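Otodix Two-Finger Gripper Kit: A Long Look After a Winter of Use

Posted March 6, 2019

I have been meaning to write this up for ages, and every time I sat down to do it I found one more thing I wanted to try first (the curse of anybody with a bench and a free evening). So please forgive the length. If you only want the short version, I like the Otodix grippers very much, I kept both sets, and I would buy the ribbed pads again before I bought anything else in the catalog.

For those of you just joining, I run two small arms across from each other on a wooden table. They came with the stock Skirov jaws, which are metal, narrow and strong, and which I never quite got along with. They're fine on a square block. Give them anything thin or floppy or round and you spend your evening fiddling with the closing force. The Otodix kit was $106 for the pair when I ordered back in August, shipping included, and you get the bodies, the fingers, the screws and a little bag of spares. I also had the Pathak soft fingers on loan for a few weeks, so I'll bring those in where they matter.

Putting the kit together took me most of an afternoon, but I am slow and I stop for coffee. The instructions are four pages and the third one is wrong about which way the long screws go in. Go by the drawing and ignore the text. Once they're on, they stay on. I have not had to retighten a thing, and I can't say that for the Skirov set.

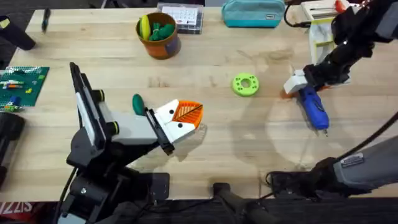
The left arm with the orange leaf in its fingers, the right arm holding the blue tool.

I chose my test pieces from what was already lying around, plus a few prints. The leaf was the one I most wanted to see, as it's such an awkward shape and the stock jaws used to let it swing like a gate. With the Otodix fingers I taught the pick once, ran it 30 times over two evenings, and it dropped the leaf exactly once, when I had bumped the table myself. I was delighted! The Pathak fingers held it too, but they wrapped around it so lovingly that it never let go cleanly at the other end.

The cordless screwdriver is a different sort of problem. It's heavy for an arm this size, and the weight is all over the place depending on where you grab it. Pick it up near the middle and both grippers manage. Pick it up by the end and the Pathak fingers sag, the Skirov jaws slip, and the Otodix ones hold but complain a bit (there's a hum from the motor that I don't love). I wouldn't leave it hanging there while you go answer the phone.

Then there's the ring, my plain green workhorse, which has been through every gripper I've ever owned. It lies flat, so you have to come down on it just right, and the body of the gripper has to stay out of the wrist camera's way while you do. 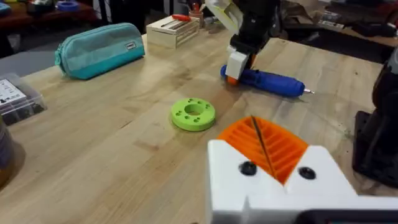 I went back and forth on the orange pads at first. They looked like a gimmick to me, all those ridges, and I nearly left them in the bag. What they do is give a little, so if your approach is slightly off, the pad takes up the difference and you get your grip anyway. Over the winter I logged 307 ring picks with them and almost all went fine on the first try. Smooth fingers want you to be much fussier about height.

Now for the grumbles. The white plastic shows every fingerprint. The spare screws in my bag were a different length from the ones I needed. And if you run the Vustel controller, as I do, you'll have to set the open and close limits by hand, as the preset in the menu closes too far and the fingers knock together with a clack that will make you jump. Ten minutes' work, and the Vustel manual does cover it, though you have to dig.

Would I send you to the Pathak fingers instead? If you handle soft things all day, maybe so. They're gentler, and they're quieter too. For a mixed bench like mine, with a bit of everything on it, I'm sticking with Otodix. I still want to try the longer fingers, and I'll add a note at the bottom of this page when I do.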